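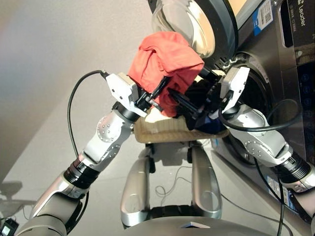

LAUNDRY ROOM CHECKLIST, WITH COMMENTS

Site: Burevton, ground floor laundry
Date: 07/10/2021
Checked by: Konrad Baran
Copy to: Kieran Hartley, Efraín Palomino
Form: Cillach household form, laundry pages only

Marks used: OK, FIX, WATCH, N/A. I have added a fifth one, NOT SHOWN, for anything I was told was fine but was not able to check myself. The form has no box for that and I think it should.

A word on the last round before the items. The June sheet had OK in every box, in the same pen, with no comments at all. I have filled in enough of these to doubt a sheet like that. Where I disagree with June I say so below.

PART A. THE MACHINE

1. Machine stands level and does not rock when pushed by hand.
Mark: OK
Comment: Pushed at both front corners. No movement. I did not see it on a full spin, so this covers a standing machine and no more than that.

2. Plug, cord and outlet free of damage.
Mark: OK
Comment: Outlet cover is tight. No browning. Cord is not pinched behind the cabinet.

3. Fill hoses in good shape, no bulges, date written on the tag.
Mark: FIX
Comment: Hoses look fine, but there is no date on either tag. June says "hoses new." New when? I have seen "new" stay on a form for six years. Somebody needs to find the receipt or replace both and start over.

4. Shutoff valves reachable without moving the machine.
Mark: FIX
Comment: The cold valve is reachable. For the hot valve I had to lie on the floor and feel for it, and I have long arms. June says reachable. I would like to watch the person who wrote that reach it.

5. Drain hose secured.
Mark: WATCH
Comment: Held with a strap at one point, 290 mm below the top of the standpipe. The strap is doing its job today. It is also the kind of strap that comes with a bag of salad.

6. Door opens fully and stays open by itself.
Mark: OK
Comment: Opened it five times. It stayed where I left it. The basket has to be kept back a little or the door lands over it, see item 13.

7. Door glass free of cracks.
Mark: OK
Comment: Ran a fingernail over the glass, inside and out. The dome throws back a lot of light and a fine crack could hide in the glare, so do this one with a finger and not from the doorway.

8. Door ring, latch and hinge.
Mark: WATCH
Comment: There is what looks like a small chip or notch in the edge of the black ring, upper left with the door open. It may have been there since the machine was made. It may be from something knocking it. June does not mention it, which tells me nothing either way. The slots at the lower right of the ring should be kept clear of lint. Do not poke at them with a screwdriver.

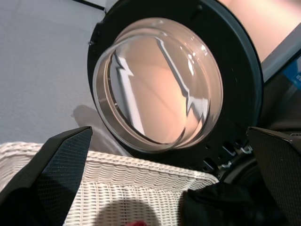

Item 8: open door and ring, with the basket below.

9. Labels readable.
Mark: FIX
Comment: The small blue one at the side cannot be read in the photo, and the form asks for the wording to be copied out. I am not going to copy out what I think it probably says. Efraín to write it down in full, standing in front of it.

10. Door gasket clean, no trapped items.
Mark: OK
Comment: Wiped all the way around with a white rag. Some gray on the rag, nothing worth a FIX. One hairpin, removed.

11. Lint and pump filter cleaned on schedule.
Mark: NOT SHOWN
Comment: I was told it is done every month. There is no list on the wall and no initials anywhere. Maybe it is done every month.

PART B. LOADING, SORTING AND THE FLOOR

12. Colors separated before loading.
Mark: WATCH
Comment: Not strictly safety, but it is on the form. The red-orange piece was together with the navy and black clothes. Some people will say cold water makes that fine. I have a pink undershirt that says otherwise. A strong red or orange should go in alone the first couple of times, whatever the bottle promises.

13. Basket sound, no broken strands, does not block the way.
Mark: OK, with a note
Comment: White woven wicker. Felt along the rim for loose ends and got no splinters. Wicker is pleasant enough, but it snags knits, and it does not like wet clothes left in it overnight. Anselmo Huanca wants to keep it. Fine with me if someone lines it.

14. Clear standing space in front of the machine.
Mark: FIX
Comment: The form asks for 700 mm. The tape gave me less than that with the basket where it normally sits, and enough once it had been pulled aside. So it passes when someone is measuring. The basket needs a set spot, marked with tape if need be.

15. Padding, mats and covers lie flat and are clean.
Mark: WATCH
Comment: The tan quilted pad works well for resting clothes on and the stitching is holding. I would still wash it. Clothes go down on it dirty and, I am guessing, go down on it clean too.

16. Floor dry and not slippery near the machine.
Mark: OK
Comment: Dry when I checked, early afternoon. Check again after a wash, when it counts.

17. Pockets emptied before loading.
Mark: NOT SHOWN
Comment: Everyone says they do it. The coin I found behind the machine has a different opinion. Lighters and batteries are the ones to worry about, and button cells most of all.

18. Drum not overfilled.
Mark: NOT SHOWN
Comment: I did not see a load go all the way in. A hand should still fit on top of the clothes.

PART C. SOAP AND STORAGE

19. Detergent in its own container, cap on.
Mark: FIX
Comment: The Zavby liquid has been poured into a jug that once held something else, with the word SOAP on it in marker. That is how people get hurt. Back into the real bottle, or throw it out and buy another.

20. Dose cup present and marked.
Mark: FIX
Comment: The cup is marked up to 200 ml, which I can't imagine any load needing. Wálter Salazar says he fills it "to about the usual." Follow the back of the bottle and draw one line on the cup.

21. Bleach kept apart from other cleaners.
Mark: OK
Comment: High shelf, separate bin, lid closed. Best item on the sheet.

22. Shelf fixed to the wall.
Mark: WATCH
Comment: Two screws out of four are tight. The other two turn freely. It carries the load for now, but keep the heavy bottles off it.

PART D. AFTER THE WASH

23. Door left ajar to air out.
Mark: WATCH
Comment: It was open while I was there, which proves little with an inspector in the room. If there are small children in the house, ajar is a bad idea and the door should be shut between loads. The form asks for ajar and does not bring up children anywhere.

24. Wall beside the machine free of damp.
Mark: OK
Comment: Smooth and pale, no stains I could find. The gray patch by the door is a shadow. Put my hand flat on it to be sure.

25. Service number posted.
Mark: FIX
Comment: There is a card for Sithole repairs taped inside the cupboard. I called it. It rang until it stopped. Find a number that a person picks up.

FOLLOW-UP

Hose tags and label wording: Efraín
Jug and dose cup: Wálter, same day please
Hot valve access: Kieran to decide, it probably means moving the machine over
Basket spot and liner: Anselmo
Shelf screws: me, next visit

I will not accept "done" on items 3, 11 and 25 without something in writing. For item 8, check the notch against the photo next time and write down whether it has grown.

Signed: K. Baran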